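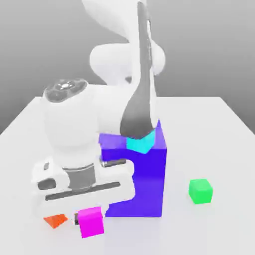
4. Before the arm moves: house rules for tabletop work

Section 3 got the arm switched on and talking to the controller. Section 4 is about keeping it from doing exactly what you told it to. The rules apply to the simulated cell and the real one alike. People tend to get careless in simulation, where a collision costs nothing, and then carry the habit across to the lab, where it costs a wrist joint and an awkward email.

Have the Wesier controller manual open to the chapter on limits. Where that manual and this one disagree, the stricter figure wins. Do not average them.

4.1 Setting up the table

1. Load the base scene, or clear the real table down to the surface. Coffee cups count as objects.

2. Place the tall block first. Everything else is positioned relative to it, and moving it last means moving everything twice.

3. Place the small cubes and the wedge. One cube may stand on top of the tall block. This is permitted and even encouraged, as a planner that has only ever seen things lying flat has a very high opinion of itself.

4. Leave at least one cube standing by itself in open space. It serves as your first target in 4.3.

5. Check that every object in the scene file has a collision shape as well as a visible one. An object with only a visible shape is a ghost, and the arm will pass through it with perfect confidence.

6. Save the layout under a new name. "final", "final2" and "final_really" are already taken.

Note: The wedge has sloped sides and is a poor choice for a first grasp. Save it for a day when you are in a good mood.

4.2 Limits

Enter these before any motion command. They live on the Limits page of the Dramov planner and do not carry over from one project to the next, however much you would like them to.

Hand speed, near objects: 75 mm per second
Hand speed, open space: 156 mm per second
Clearance, links to any standing object: 90 mm
Clearance, open fingers to the table: 7 mm

1. Type the values in. Do not paste them from an old project. The planner accepts pasted numbers in whatever units it was last using, and has never once asked.

2. Press Apply, then Read Back. The values on the right must match the values on the left.

3. If they do not match, restart the planner and begin again at step 1. Pressing Apply harder has been tested at length.

CAUTION: The link clearance covers the whole arm, including the elbow and forearm. Most new users watch the fingers, because the fingers are where the interesting part happens. Meanwhile a link comes down behind the wrist and settles next to whatever is standing on the tall block. Turn the view and look at it from at least two sides before you approve a path. A link and a cube that seem to be touching from the front may be well apart in depth, or they may be touching.

Note: The clearance check can be suspended for a named object during a grasp, for the good reason that you cannot pick something up from 90 mm away. Suspend it for that one object and that one move. The "Suspend All" button exists for factory testing and for people who enjoy paperwork.

4.3 First approach

1. Choose the cube standing in open space as the target.

2. Set the approach direction to straight down. Diagonal approaches are covered in Section 6, by which point you will have earned them.

3. Ask the planner for a path and play it in preview. Watch the entire preview. It is shorter than the report you would otherwise be writing.

4. Stop the preview at its lowest point. Check the following:
– the fingers are clear of the table
– the gripper housing is clear of neighboring objects, on both sides
– no link crosses the space above the tall block

5. If anything on that list looks doubtful, raise the hand, add a waypoint and plan again. "It will probably miss" is not a clearance value.

6. In the real cell, put one hand on the stop button and keep it there. The hand holding your phone does not qualify.

7. Run the path at the near-object speed all the way through, open space included. You may use the faster setting from the second run onward.

CAUTION: Never reach over the table to straighten a cube while the arm is enabled. This includes a cube that is only slightly crooked. Disable the arm, wait for the controller to confirm it, straighten the cube, step back, enable the arm. Then update the object's position in the scene, or the planner will go on looking for it where it used to be.

4.4 Working low and in a crowd

The gripper housing is much wider than the fingers. A cube that the fingers can reach easily may sit beside something the housing cannot avoid, and the front of the table is where this usually comes up.

1. Turn the wrist so that the long side of the housing runs along the gap between objects, if there is a gap.

2. If there is no gap, move the outermost object first and put it somewhere with room around it.

3. Do not use the housing to nudge things out of the way. It does work, up to a point, and the people who find that point are the ones who order spare parts.

4. After any contact you did not plan, stop the run and log it. Simulated contacts are logged too. Baldur Egilsson reads the log, and an empty one makes him more suspicious than a full one.

4.5 Moving from simulation to the real arm

A path may be sent to the real cell when all of the following are true:

– It has run in simulation with the limits from 4.2 and no unplanned contact.
– The real table has been measured and the scene corrected to match it. The scene does not get a vote.
– The Dambrauskienė checklist is filled in and signed by someone other than the person who planned the path.
– The Prinano safety relay has been tested since the controller was last powered up.

If one of these is missing, the path stays in simulation. Exceptions may be requested in writing. There is a folder for them, and it closes very firmly.

Section 4 last revised 29 Apr 2025. Continue to Section 5, Grip Force.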